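I finally did the thing I'd been putting off since April and asked my clinic for a copy of everything they have on me. All of it! Every visit, every lab result, every little note typed while I was sitting there in a paper gown.

My doctor's office is part of the Stusten group, and they moved their records over to a system called Duda last year. I got a letter about it, two pages, and the second page had a sentence saying my information "may be shared with partners for service improvement." I must have read that line ten times. Which partners? What service? So I called, and after a long wait a very nice man named Remigiusz Śliwiński told me I could fill out a request form and get the whole file, plus a list of who had been given access.

The file came as a PDF with 1,373 pages. I've had one broken wrist and a lot of sinus infections, so I don't know how you get there. A good 900 of those pages are the same medication list printed over and over (I take one pill).

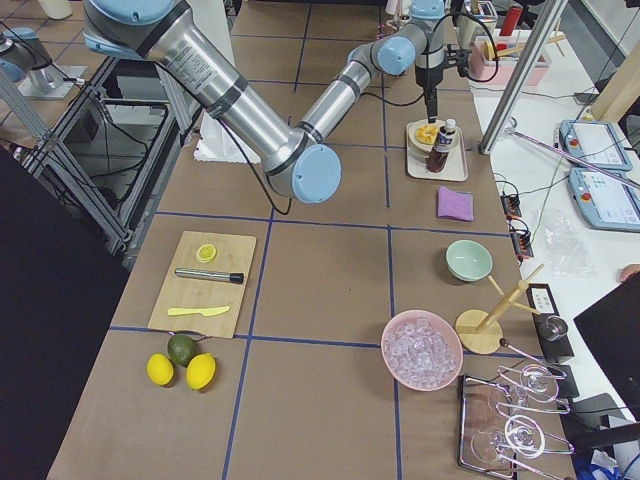 The access list was the part I wanted, and it was short. Two companies were on it, Stikton and Cistby. Stikton does the billing, fine, I've seen their name on my statements. Cistby I had never heard of, and the reason given was "analytics." I wanted my records kept apart like that brown paper table marked off in blue tape, billing in one square and my actual health in another, and what I got was one big pile with my name on it. Remigiusz said the names get stripped out before anything goes to Cistby. I asked if my zip code and birthday get stripped out too, and he said he'd have to check – that was two weeks ago.

Anyway, there's an opt-out. It's on the patient website under Settings, then Communication, then a link at the very bottom that says "other preferences." You have to uncheck two boxes and hit save twice, at least on my laptop. I also mailed a letter saying the same thing and kept a copy.

If you're with Stusten too, go look at your settings. And if anybody has gotten a straight answer about the zip codes, please leave me a comment, I'm still waiting on mine.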